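Otra vez sin local, y van dos
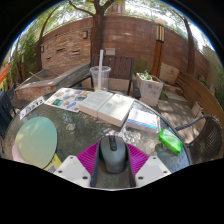 ¿Para qué sirve un centro vecinal en un barrio como Foltov? Para que la gente que vive pared con pared tenga un sitio donde hablarse sin tener que comprar nada.

Lo escribo deprisa porque el plazo de alegaciones cierra en noviembre y medio barrio ni se ha enterado. La casa de la calle Chmielewska se queda sin actividad por las tardes. Abierta solo de nueve a 2. Quien trabaja, que se fastidie. Quien estudia, también.

Dicen que viene poca gente. ¿Cuándo lo miraron? En agosto. En agosto en Foltov no hay ni palomas. El curso pasado hubo 208 inscritos en los talleres, está en la memoria que colgó el propio distrito, página 34, cualquiera la puede leer. Costura, polaco para recién llegados, el coro, el grupo de lectura de Hanna Zawadzka. Este último con lista de espera, por cierto.

Y luego lo de Durnov. Que vayamos a Durnov, que allí hay sitio de sobra. Muy bien. El 62 pasa cada media hora y el último de vuelta sale a las ocho menos diez. El coro termina a las nueve. Hagan la cuenta ustedes. Jolanta Wieczorek lo preguntó en el pleno, con toda la educación del mundo, y le contestaron que "se estudiará". Llevamos desde primavera estudiandolo.

No soy de los que creen que el ayuntamiento tiene que pagarlo todo. El coro se paga sus partituras, las de costura ponen las telas. Lo que pedimos es una llave y la luz. La calefacción en enero, si no es mucho pedir. Cuesta menos que las banderolas de las fiestas - y de las banderolas no se ha quejado nadie.

Otra cosa. Bartosz Grabowska me decía el otro día que la gente jóven ya no va a estos sitios, que se organiza por el teléfono. Puede ser. Pero mi vecina del tercero llegó hace un año sin conocer a una sola persona, y hoy tiene con quien dejar al crío cuando le cambian el turno. Eso salió de la clase de polaco, un martes cualquiera no, una tarde de lluvia en que se quedaron todas esperando a que escampara. No hay aplicación para eso, o yo no la conozco.

¿Que el edificio necesita obras? Las necesita. El tejado sobre todo. Pues que se arregle por partes, una sala cerrada y las otras abiertas, como se hizo con la biblioteca. Cerrar primero y pensar después ya lo probamos con el mercado y ahí sigue, con la valla.

Las alegaciones se entregan en el registro, planta baja, por las mañanas. Lleven copia para que se la sellen.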